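# Pinza de mano Prillari: mi opinión después de un buen rato doblando ropa

Llevo desde septiembre con la pinza de mano de Prillari y ya me habéis escrito unos cuantos preguntando si merece la pena frente a la Orkon, así que voy por partes. Aviso de entrada: la compré yo, en Odwood, por 1.462 euros la unidad. El juego de dos sale por 2.820, que es lo que acabé pagando (sí, el ahorro es ridículo, ya lo sé).

Para quien venga de la Orkon, lo primero que se nota es el agarre. El mango llena la mano y no hay que ir con la muñeca torcida todo el rato. Con la otra, a media mañana, yo ya estaba cambiando de brazo. Con esta aguanto bastante más, y eso que la tela es de lo más pesado que hay para grabar demostraciones: no pesa nada, pero te obliga a estar inclinada sobre la mesa y a sujetar las esquinas sin apretar de más.

Los dedos son negros, mate y gruesos, y se rozan. Esto hay que decirlo porque en la ficha de Odwood salen impecables y luego la gente se asusta. A mí las marcas en los cantos me dan igual, el cierre sigue siendo el mismo. Lo que sí os pido es que reviséis los tornillos de las articulaciones de vez en cuando.
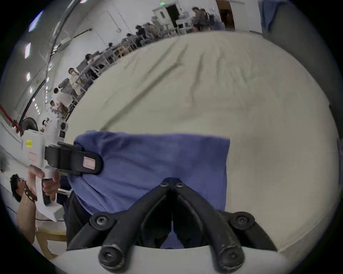
Trabajar en pareja es donde más partido le saco. Younes Ouazzani y yo nos repartimos los paños: uno coge la esquina y el otro espera a que el borde quede recto para entrar. Parece una tontería, pero al principio nos pisábamos constantemente y la mitad de las tomas iban a la basura. Ahora hacemos tandas de 50 repeticiones, paramos, miramos las grabaciones y seguimos. En un miércoles bueno llegamos a 240 entre los dos, ¡y sin odiarnos!

## La punta, el cierre y la ropa de verdad

Con paños lisos casi cualquier pinza cumple. Donde se ve la diferencia es con ropa de verdad, que tiene mangas, costuras y cuellos y hace lo que le da la gana. Una camisa te obliga a coger un pliegue fino sin llevarte la sábana de debajo, y ahí la punta de la Prillari va muy bien – entra casi plana y cierra con suavidad. La Orkon me arrastraba siempre un poco de lo que hubiera debajo.

Eso sí, tiene su manía. Si coges mucha tela de golpe, los dedos ceden un pelín hacia fuera y el pliegue se escurre por el lado. Zoriana Moroz, que lleva más tiempo que yo en esto, coge siempre menos de lo que parece necesario y luego estira. Le copié la técnica y mano de santo.
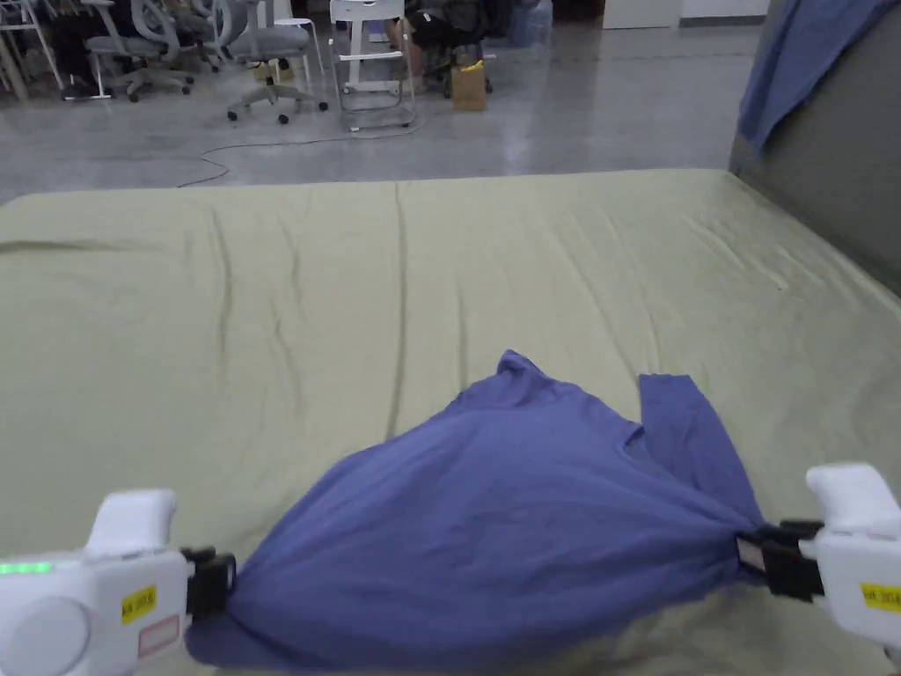

Otra cosa que me preguntáis mucho es si conviene comprar una o el juego de dos. Depende de la tarea. Para meter cosas en una caja, con una vas sobrada. Para ropa, comprad dos, en serio. Extender una prenda con una sola mano es posible, pero acabas dando tirones raros que después no quieres en los datos.

## Lo que me gusta y lo que no

- El mango, comodísimo incluso con manos pequeñas como las mías.
- El cierre es progresivo y se controla bien con tela fina.
- Los recambios de los dedos se piden sueltos en Odwood. A mí me tardaron más de lo que me dijeron.
- El manual es flojo. Está traducido regular y el apartado de calibración hay que leerlo tres veces.
- La funda que traen es de risa. Yo uso una bolsa acolchada de Zacharias que tenía por casa y cabe el juego completo.

¿La volvería a comprar? Sí, para textil sí. Si solo vais a coger objetos rígidos, la Orkon os sirve igual y os ahorráis un dinero, sobre todo si la encontráis de segunda mano.

Me queda pendiente probarla con toallas gordas y con calcetines, que me los habéis pedido varios. Con los calcetines ya os adelanto que hice un par de intentos y fue un desastre, pero creo que la culpa era mía por ir con prisas. En cuanto tenga una tanda decente actualizo esta página con los resultados.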